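Last updated: 22 December 2020

Riltivon opens its Gatano test hall for demonstration of robotic network patching

GATANO – Riltivon held an open day at its Gatano test hall on Tuesday to show customers and local technical schools how a robot arm can handle patch cables in a working server rack. Visitors were admitted in small groups, and 78 people attended over the course of the day. A further 257 followed the sessions online.

The demonstration was run on Proltatance, the company's system for remote work in small server rooms that have no staff on site. An operator at a desk in the next room chose a port from a list, and the arm carried out the plugging and unplugging at the rack. Each session lasted 25 minutes, including time for questions.

Riltivon used ordinary rack equipment for the open day, mounted the way customers mount it. The switch had its port numbers printed along both sides of the port block, and the system uses those numbers to check that it is at the right port before a connector goes in. Patch cables were standard RJ45 types with molded boots.

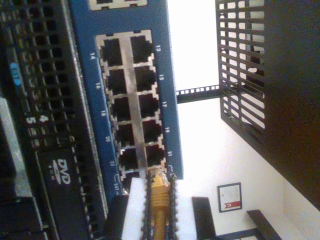
The gripper has two fingers with serrated inner edges, which hold the connector by its boot. Riltivon said most of the development time since June has gone into this part of the job. Neighboring ports sit close together, and a cable has to be brought in straight so that it does not push against the one beside it. In testing before the open day, the system completed 2,258 insertions at the Gatano hall.

Several visitors asked about racks where cables are bundled tightly or hang across the ports. The company said Proltatance is not meant for those racks at present, and that customers will be asked to tidy the cabling before installation. Visitors also asked what happens when a connector does not seat. In that case the arm stops and the operator decides whether to try again or send a technician.

The arm and its control cabinet were supplied by Toivonen, which also trained the operators for the event. The two companies have worked together on Proltatance from the start of the project.

Riltivon plans to place 2 systems with pilot customers next year. Each will run for six months, and a technician will be on call throughout. Pricing will be set after the pilots are finished.

A recording of one session and the written answers to visitors' questions can be requested from the Riltivon press office. Companies that want to be considered for a pilot should send a short description of their server room, including the number of racks and the switch models in use.

Related news

Riltivon and Toivonen extend cooperation agreement
Proltatance: questions and answers for server room managers
Gatano test hall adds second rack area
Riltivon seeks pilot customers for remote patching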